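Grukine Funeral Home and Cremation Services
Home | Obituaries | Planning | Family Resources | Contact

How to Prepare an Obituary and a Printed Service Folder
Print this page | E-mail this page
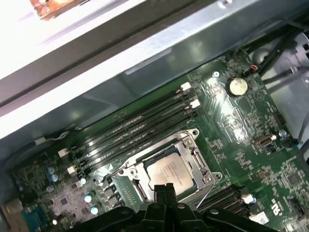 An obituary announces a death, gives the time and place of the service, and leaves a short written record of a life. Most families write the first draft themselves, often within a day or two of meeting with the funeral director. Before writing, gather the papers and photographs that will be needed: the birth certificate, military discharge papers, marriage records, school or union records, and any notes the person left about his or her wishes. Many families find that some of this material is stored on a desktop computer. If that computer no longer starts, please do not discard it. The green motherboard inside the case and the processor mounted on it do not store documents or photographs. Those are kept on the drive, and a repair shop can often copy the files from it even when the rest of the machine has failed. Ask for the copy on a flash drive and bring the flash drive to your appointment.

Step 1. Choose one person to write and one person to check

The writer should be someone who is able to sit down with the material for an hour or more without interruption. The person who checks should be from a different branch of the family, if possible. Names of in-laws, stepchildren and grandchildren are the most common source of corrections after publication, and a newspaper may charge the full rate to run a corrected notice.

Step 2. Confirm the legal facts

Write down the following and compare each item with a document:

Full legal name, including maiden name and any name used in daily life
Date and place of birth
Date and place of death
Names of parents
Name of spouse, and the date of marriage
Branch and dates of military service

For reasons of security, we recommend that the printed obituary give the year of birth only. The mother's maiden name and the home address should also be left out. The full details are still required for the death certificate, and your funeral director will collect them on a separate form.

Step 3. Write the opening notice

The first sentence states the name, age, town of residence and date of death. The cause of death may be given or left out as the family prefers. Wording such as "died peacefully at home" should be used only when the immediate family has agreed to it.

Step 4. Write the life story

Begin with childhood and move forward. Include schooling, work, places lived, faith community, clubs and lasting interests. One or two particular details will mean more to readers than general praise: the garden plot that supplied the whole street with beans, the choir part sung every Easter, the route driven for the school district. A life story of up to 200 words is suitable for most newspapers. The version on our Mekovell memorial page has no limit, and families may post a longer account there with additional photographs.

Step 5. List the survivors

Survivors are listed in this order: spouse or partner, children, grandchildren, parents, brothers and sisters. Spouses of children may be placed in parentheses after the child's name. Those who died earlier are named in a separate sentence. Where family relations are strained, please speak with the director before the notice is submitted — once a newspaper has accepted the text, changes may not be possible.

Step 6. Give the service information

State the place, street address, date and starting time of the visitation and of the service. If the visitation is in the Liu Chapel, please add that the entrance is from the parking lot side. If the burial is private, say so in plain terms. Families who wish to receive donations in place of flowers should give the full name and mailing address of the organization and confirm both with its office.

Step 7. Select the photograph

Choose a recent picture in which the face is clear and well lit. A formal portrait is not necessary. Group pictures can be cropped, although the result may be too small for print. Paper photographs are scanned in our office and returned the same day. Please do not remove old photographs from albums by force, and do not write on the back in ink. If a picture is stuck to the page, bring the album.

Step 8. Prepare the service folder

The printed folder handed to guests is normally a single sheet, folded once. The front carries the photograph, the name and the dates. The inside carries the order of service, with the names of readers, musicians and clergy. The back may carry the obituary, a poem or prayer, the names of the pallbearers, and a note of thanks from the family.

Hymn texts and modern poems may be under copyright. Our Trunix printing plan covers the hymns in the chapel book. For any other text, allow additional time so that permission can be requested.

For a service held in April or at another busy season of the church year, please confirm the music with the organist before the folder is set in type.

Step 9. Review and approve the proof

A proof is sent by e-mail to the family contact. Read it aloud, with the second person following on the original papers. Check every name, then the day and hour of the service, then the telephone number. Approval must reach the office by 3 p.m. for folders to be ready the next morning. We will not print or submit any text without written approval from the person who signed the arrangement form.

Assistance

Families who would prefer not to write the obituary themselves may ask a member of the staff to prepare a draft from an interview. Appointments are made through Ngan-ling Shih, Family Services, Room 211. Evening appointments begin at 6 p.m.

Share this page | 3 shares | 0 comments
Back to Family Resources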